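第三工位

一

我在盖利镇这家厂子干了好些年，活儿说出来你别笑，就是给木盒子装配件。合页、锁扣、垫脚，一样一样拿起来，放到该放的位置上。厂子归罗兰兹公司，盒子做好了运到格雷德索普去卖，据说在那边商场里摆得挺体面，我一次也没去看过。

三月份厂里开了个会，说要上自动化，系统的名字叫乌尔基多。我旁边的大姐听成了一种奶酪，一路念叨到食堂。经理在台上讲得满头汗，说不裁人，说大家换个方式上班。底下没人鼓掌，也没人闹，有人在剥橘子，橘子味儿飘得整个屋子都是。

换个方式上班，原来是让我们手里拿着夹爪干活。以前用手捏的，现在用夹爪夹，上头带着摄像头，你怎么伸过去、怎么张开、怎么合上，全记下来，机器以后照着学。一个动作算一条，每人每天交500条。我头一天交了30条，手腕酸得晚上拧不开酱油瓶，最后是我女儿给拧开的，她还挺得意！

二

说实话，刚开始我特别讨厌那玩意儿。你想啊，我闭着眼睛都能装的锁扣，隔着两块硬邦邦的指头，突然就不会了。夹早了碰歪，夹晚了扑空，跟小时候在庙会上套圈似的，看着近得很，就是够不着。

后来慢慢品出点门道来。得先停一停，把口张开，等桌面在底下稳住了再往前送。我以前从来没正眼瞧过那张桌子（谁上班看桌子啊），结果那阵子天天盯着，连木纹都盯熟了，有一片弯弯的，一层套一层，像河水绕过什么东西。我给它起了个名儿叫“河湾”，没跟别人说过，怕人家觉得我魔怔了。

墨绿色的两根指头张着，中间什么也没有，就一块光木头，上面落着淡淡的影子。每一条开头都是这样，我管这叫吸气。 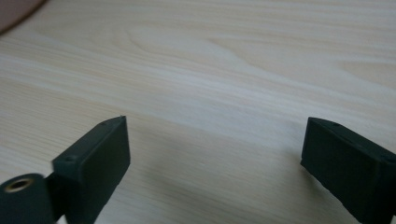 三

到了夏天前后，第一、第二工位换成了机械臂。我们这边几个人过去看，站成一排，跟看邻居家新买的冰箱差不多。那胳膊伸过去，停了一停，张开，然后才往下走。

大姐拿胳膊肘捅我：“哎，这不是你嘛！”

我说哪儿像我了，铁的。她说你看它那个磨蹭劲儿，下手之前非得愣一下，全厂就你这样。我嘴上不认，脸倒是热了。回去的路上我还在想，那一愣里头有多少是我的，又有多少是别人的，大伙儿的动作都倒在一个锅里煮了，谁还分得清哪块是谁家的萝卜。

人确实没裁，可也确实散了。有两个去了仓库，一个跟着丈夫搬到了格雷德索普，大姐调去学看屏幕，屏幕一红她就得跑过去，她说比带孙子还累。从前我们一张长桌坐满，装着盒子嘴也不闲着，谁家孩子考试，谁家水管漏了，全知道。现在中间隔着围栏，想说句话得用喊的，喊完又觉得那句话不值当喊。

工钱倒是涨了一点。我不想把这事说得多惨，真没那么惨，腰也比以前好了，下班还能去买个菜。就是中午吃饭，橘子没人分着吃了。

四

我还在第三工位，还拿着那副夹爪。经理说第三工位的活儿“情况复杂”，意思是锁扣老换款式，机器学会一种又来一种，得有人接着教。我听着还挺受用，像学校里那种退不了休的老师傅。

6/5/24那天，屏幕上跳出来一个数，2,317，底下写着本月已通过。我愣了好一会儿。装了这么多年盒子，从没人告诉过我一共装了多少个，倒是这些夹来夹去的动作，一条都没丢。

我问管系统的小伙子，能不能让我看看最早交的那些。他说能啊，点开给我放。看得我直乐，抖得跟筛糠一样，有一条伸过去什么也没夹着，又伸，还是没有，第三回夹住了，停在半空，半天不肯放下。

“这种也留着？”我问。

“留着呢，”他说，“它也得看看没夹着是什么样。”

我想起大姐那天说的磨蹭劲儿，就没再往下问。铃响了，下一盘锁扣推过来，又是新款式，扣舌比上回的短一截。我把夹爪拿起来，先张开，在河湾上头停了停。

围栏那边，大姐正冲我喊什么，我没听清，让她再喊一遍。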